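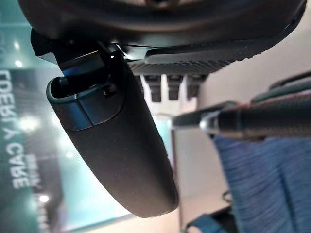
Most desks in an office hold more pens than the person sitting there can use. They come in with the mail, from banks and dentists, and they stay in the drawer until somebody tries one, finds it dead and puts it back. A smaller number of people own a pen they picked out and paid for, and they tend to pick a plain one. Black is the usual choice. A slim black cylinder with a shiny silver ring near one end, where the body gives way to a narrower dark tip, is a shape that has hardly changed in decades, and shops that sell writing tools still give it the best shelf.

Dae-han Cho has one of those shops. Dodell is on the second floor of a former dry goods building in Maldonado, above a place that sells school uniforms, and it opens at ten in the morning and closes when the last customer leaves. Cho took it over from an uncle. He sells pens, ink, refills and paper, and he fixes pens at a bench by the window. Repairs bring in less money than sales, but they take up most of his day.

"People come in and ask which pen is the best," he says. "I ask what they write. Somebody who signs forms all day needs something different from somebody who keeps a diary."

His first question is about how long a person writes at one sitting. A grocery list can be written with anything. After 2 or 3 pages, the weight of the pen and the width of the barrel start to matter. Narrow barrels look good in a shirt pocket but make the fingers pinch. A wider barrel lets the hand open up, though people with small hands often find it clumsy. Cho keeps a tray of pens with no price tags on them and asks customers to write their own address several times with each. He says they start out writing neatly for him and go back to their regular handwriting by the third line. That is when he starts watching.

Finish is the next thing. A polished black barrel shows fingerprints and can slip in a damp hand. A barrel with a slight texture gives a better hold and hides scratches, but hand lotion gets into it and leaves it looking gray. Cho cleans both kinds the same way, with a soft cloth and a drop of dish soap in lukewarm water, keeping the open end dry. He doesn't use alcohol on lacquer. A customer once brought him a pen that had been wiped down with nail polish remover, and he had to tell her there was nothing to be done about the cap.

Then there are the metal parts. On many pens a ring covers the joint between the barrel and the section you hold. It may be only trim, or it may keep the plastic from splitting where the threads are cut. On the Stonov pens that Cho sells most of, the ring is pressed on and can't be replaced without heat. On the Skuneo it screws off, and it is easy to lose. He keeps spares for the Skuneo in a pill box.

The Stonov is the cheaper of the two. It is a ballpoint, it takes a common refill, and the clip is stiff enough to go over a coat pocket. Cho's one complaint is that the tip wobbles a little in the opening, so there is a faint click each time the pen touches paper. Some writers never hear it. Others can't hear anything else once it has been pointed out to them, and he has stopped pointing it out. A narrow collar of clear tape wrapped around the refill, close to the point, usually takes care of the noise.

The Skuneo is a rollerball. It writes a darker line with less pressure, and it runs through refills much faster. It also dries out if it is left uncapped over lunch. For left-handed customers Cho generally steers away from it, as the ink takes a moment to set and the side of the hand picks it up.

Refills are where he thinks people waste the most money. A good pen that skips is nearly always a good pen with an old refill in it. Ink thickens in storage, and a refill bought in a bargain pack may have been sitting in a warehouse for years. Before throwing out a ballpoint that won't start, he rolls the tip on the rubber sole of a shoe. If that doesn't work he stands the refill point down in a cup overnight. If it still skips in the morning, he puts in a new one. He writes the month on the refill in marker before it goes in - April, say - and the customer can see later how long it lasted.

Storage is less of a puzzle than people make it. Ballpoints can lie flat or stand up. Rollerballs should lie flat with the cap on. Fountain pens stand with the nib up when they are full and can lie any way at all when they are clean and empty. None of them should ride in a hot car. The worst leaks Cho sees come out of glove compartments in summer, often in pens that were gifts and had been kept there to be safe.

He also asks people to think about where the pen lands when they put it down. A smooth round barrel with no clip will roll, and the floor is where most tips get bent. A shallow dish by the phone is enough. So is a folded cloth. He has tried wooden pen rests and found that customers admire them and then set the pen down next to them.

On Sunday the shop is closed, and Cho does his own writing at the kitchen table. He writes to his mother and to a cousin, about 5 pages in all, and he copies out recipes for his daughter, who could find them on her phone but likes to have them on cards. His own pen is a black Stonov with the lacquer worn through where his thumb sits. He has put in new refills and a new spring, and he has straightened the clip after his daughter used it to open a paint can. There are better pens on the shelf behind his bench, and he has tried most of them. He goes back to the Stonov when the letter is a long one.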